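Search this site Enter keywords Go

Fastby Community Computer Workshop
Minutes of the general meeting, 9th September

Present: Tetteh Kwofie (chair), Kavitha Shetty, Åsmund Isaksson, Ghazal Mirzaei. Apologies: Sunee Phromma.

1. Minutes of the previous meeting
Approved with one correction. Item 4 should read "power supplies", not "power strips".

2. Lease
The Hellström building lease runs to the end of March. The landlord has offered a renewal on the same terms, with the workshop to pay for its own waste pickup. Kwofie to ask whether the loading door can be used on Saturdays. Decision held over.

3. Accounts
Balance at close of last month: $3594. Outstanding: one invoice from Drumano for anti-static mats, $151, received twice under different numbers. Shetty has asked Drumano to cancel the duplicate. No payment to be made until a corrected invoice arrives.

4. Desktop refurbishment
Mirzaei reported on the Lelden school order, which is for 100 desktops. Intake is complete. Machines are opened and checked for swollen capacitors and blocked heatsinks before any power is applied. Memory is tested overnight. Drives are erased and the result logged against the asset tag. Units that fail on the main board are stripped for parts and are not repaired.

The meeting discussed whether the case should stay open during the overnight memory test. Present practice varies from bench to bench. Mirzaei prefers open, for access. Shetty noted that some cases rely on the side panel to direct air across the memory, and that temperatures taken with the panel off may not match those in service.

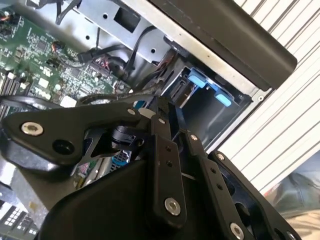
Isaksson asked that the panel go back on before every overnight run, and that the temperature be logged at the start and at the end. He would accept open cases for short daytime checks only. He also asked for the same thermal paste on all benches — two kinds are in use and the tubes are not labeled.

Agreed: panels on for overnight tests. Mirzaei to amend the bench sheet. Paste to be settled by email.

5. Storage
Shelving on the north wall is full. Stripped cases to go to scrap at the end of each month. Parts bins to be relabeled by connector type. Shetty to draft the labels.

6. Other business
Phromma had sent a note asking for 2 more sets of precision screwdrivers. Approved. Kwofie raised the dust filter on the compressor — cleaned in March, due again.

Date of next meeting to be circulated.

Shares: 2 Comments: 0

Related items
Bench sheet, current version
Minutes of the March meeting
Lelden school order: delivery notes
Scrap and recycling procedure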